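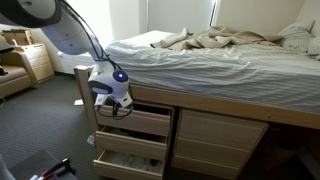
Eleri Maddocks wrote in after the last version to say that section 4 lost her completely at the label step, that she had printed two sheets before she noticed the columns were sliding, and could I please put the test print first. Fair enough, Eleri! I've moved it, and I've rewritten most of what's around it while I was in there.

Last updated: December 1, 2019
Reading time: 8 minutes

Section 4. Setting up your storage list in Skyrme

By now you should have Skyrme installed and your account open (sections 1 to 3). This is the part where you tell the program what you own and where it lives. I'm writing for people in small places, meaning one bedroom, a shared room, a dorm, a studio with a bed in the middle of it. If you have a garage and an attic, everything still works, you'll just be typing longer.

Set aside an evening. My own room took me two evenings, but I kept stopping to try on sweaters.

4.1 Make your room

1. Open Skyrme and tap Places, then the plus sign.
2. Type a name for the room. Keep it short, because it prints on every label. I use BED for the bedroom and that's plenty.
3. Pick a room type from the list. It only changes the little icon, so don't agonize.
4. Tap Save. You'll land back on the Places screen with your new room at the bottom.

Note: If you share the room, make one room and not two. I tried it with a separate room for each person and we ended up with the same bookcase listed twice, under different names, with different things in it. You can mark who owns what later on, in 4.4.

4.2 Add your spots

A "spot" is Skyrme's word for anything that holds things: a drawer, a shelf, a box, a hook on the back of the door.

1. Tap the room you just made, then Add Spot.
2. Choose Drawer, Shelf, Box or Other.
3. Give it a code. I go left to right and top to bottom, so the top left drawer is D1, the one beside it is D2, and so on down.
4. Measure the inside, not the front. Pull the drawer all the way out and lay the tape along the bottom. Fronts lie to you. Mine is a good bit wider than the space behind it.
5. Type in width, depth and height. You can skip this, but then the "will it fit" search in section 6 won't work for that spot.
6. Tap Save and Add Another until you run out of furniture.

Caution: Empty the top drawers before you pull out the bottom ones, or at least open them one at a time. A loose dresser with several full drawers open can tip forward. If yours isn't fastened to the wall, do that tonight and come back to the list tomorrow.

Note: Skyrme stops you at 103 spots on the free plan. I've never come close in one room, though Arash Kiani tells me he hit the limit with his screws and model parts, since he gave every little compartment a spot of its own. Put the whole parts box in as one spot and use the notes field for the rest.

4.3 Put things in

1. Tap a spot, then Contents.
2. Start with whole groups. "Winter socks" is fine. You do not want to type in socks one pair at a time (I did this, don't do this).
3. Add a season if the thing has one. Choose from the four, or All Year.
4. For anything you'd hate to lose, such as a passport, a spare key or the charger for the good camera, make a separate entry and turn on the star. Starred things come up first in search.
5. When the spot is done, tap the check mark. It turns green in the list and you get that tiny bit of satisfaction.

Space under a bed deserves its own paragraph. It's where I keep the stuff I want twice a year, and it's the first place I forget about. If you have drawers under there, treat them like any other drawer. If you're using loose boxes, label the short end, the one facing out. I switch mine over in March, when the heavy blankets go down and the thin ones come up, and Skyrme will nag you about it if you set a reminder under Settings, Seasons.

4.4 Mark who owns what

1. Tap Settings, then People, and add a name and color for each person.
2. Go back to a spot and hold your finger on any entry until the color row shows up.
3. Tap a color. Tap two if it's shared.

If the color row never appears, you're on an old version. Update and try again. Heledd Phillips got stuck here for ages and an update fixed it.

4.5 Print the labels

Test print first! (See, Eleri?)

1. Put one sheet of plain paper in the printer, not a label sheet.
2. Tap Labels, then Test Page. It prints an outline of every label.
3. Hold the plain page behind a real label sheet, up against a window. The outlines should sit inside the labels all the way down.
4. If they drift, tap Adjust and move them over 2 at a time. Print the test again. Mine needed 8 on the left side and nothing on the top.
5. Once it lines up, load the real sheet and tap Print.

Caution: Don't run a half-used label sheet through a laser printer. The bare patches let the next label lift, and a lifted label can peel off inside and stick to the roller. I paid for that lesson in the form of a new printer.

I use Ruvar small labels on drawers, stuck on the inside lip where they don't show. The Enmont ones are cheaper and hold just as well on painted surfaces, but they left a gummy strip on my pine shelf that took an afternoon and a lot of cooking oil to get off.

4.6 If something looks wrong

The spot count is higher than it should be. You probably tapped Save and Add Another one time too many and made a blank. Sort by name and blanks go to the top.

Error 17 when saving. The code is already taken in that room. Change it and save again.

Contents vanished after a move. They're under Unplaced, at the very bottom of Places. Hold and drag them back.

When every spot in the room has a green check, make a backup (Settings, Backup, Save Copy) before going on to section 5, where we deal with the closet.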